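3.2 Storage bins and their wear

The second part of the survey dealt with the open-topped bins in which small loose items are kept between sorting and packing. Bins of this kind are cheap, easy to stack and easy to reach into, and both sites, Hiltbridge and Bresstead, have used them for years. Little has been written about how their inside surfaces change with use, although staff at both sites told us that small parts are harder to find in an old bin than in a new one.

We examined 158 bins, of which 99 were at Hiltbridge and the rest at Bresstead. For each bin we noted the state of the floor, the four walls and any insert. Marks were sorted into three groups: scratches, which break the surface; scuffs, which dull it or change its shade; and stains, which can be wiped off at least in part. The grouping follows the Coetzee scheme for reusable containers, with one change. The original scheme treats the floor and the walls as a single surface, and we scored them separately. In total, 809 marks were entered.

Marks were far more common on the floor and on inserts than on the upper walls. This was expected, as items are dropped onto the floor and then pushed along it until they meet a wall. Figure 2 shows a gray bin in which the difference is easy to see. The far wall is plain and matte, with one small dark scuff near the upper center, while the sloped panel at its base is heavily scratched and has dark streaks and worn patches along its lower half. The floor is mottled, with lighter and darker areas.

A mottled floor matters for the person doing the sorting. Small gray or metal items lying on it have weak outlines, and a dark spot can be taken for a part. Sorters at Bresstead said they often ran a hand over the floor of an old bin before calling it empty – a habit we also saw at Hiltbridge, where it was part of the written routine.

Inserts raised a separate question. A sloped panel keeps items away from the corner between floor and wall, where they are hard to pick up. It also takes much of the wear. We left the panels in place during scoring, so any marks hidden behind them are missing from the totals. The Rillana trays used for the smallest parts have no inserts and were scored on floor and walls only.

Bins were not cleaned before scoring. Some marks entered as scuffs may therefore have been stains, and the two groups are combined in the comparisons that follow.
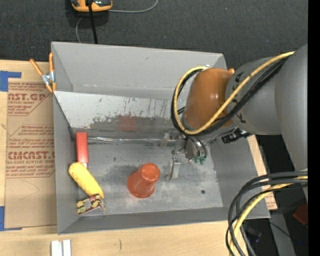 Figure 2. Gray open-topped bin on a wooden tabletop, with a scratched sloped panel in front of the far wall and loose items inside.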